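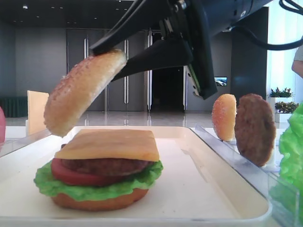
Kazue Hirose asked whether the order of the layers was programmed in, or whether the system had to work it out from the demonstrations. The order comes from the demonstrations. There is no recipe file and no list of steps, and the controller is never told which layer it is on.

This page collects material from the Drakau assembly study, which looked at how well a single policy can handle a long stacking task when every part behaves a little differently under the fingers. We chose a hamburger because people know what a finished one should look like and can judge a result without training.

Top bun, held at a tilt over the stack. The cheese is the top layer at this point, with the patty, tomato, lettuce and bottom bun under it. Spare parts stand on edge in the clear holder to the right of the tray.

Method

The policy was trained on 697 demonstrations recorded by teleoperation at Lernton. Mayu Sakai and I did most of them. A demonstration was kept if the stack stayed up after the last release, even when the operator had to correct a grasp on the way. We had thrown those out in an earlier round, and the policy trained without them did not know what to do after a bad pick.

Input is camera images and joint positions. Output is a short run of arm motions plus the finger opening, replanned several times during each layer. There is no force sensor on the fingers.

Result

We ran 34 full assemblies with the final policy and compared them with the same number from the Bosodov baseline, which uses a separate skill for each ingredient and switches between them on a timer. The single policy finished more stacks. Most of the difference came in the last two layers, where the baseline often moved on before the part had been let go.

The bun is the hardest part to place. A small tilt at the grasp carries through to the release, and the fingers have no way to turn the part once they have closed on it. The policy learned to bring the low side down first and open slowly. Four of the failed runs ended with the bun sliding off at that step.

Kazue also wanted to know if changing the order would break it. It does. We tried asking for tomato above cheese and the policy went back to the order it knew. Work on that starts in January with the Thân group.

Page last changed 02/09/2018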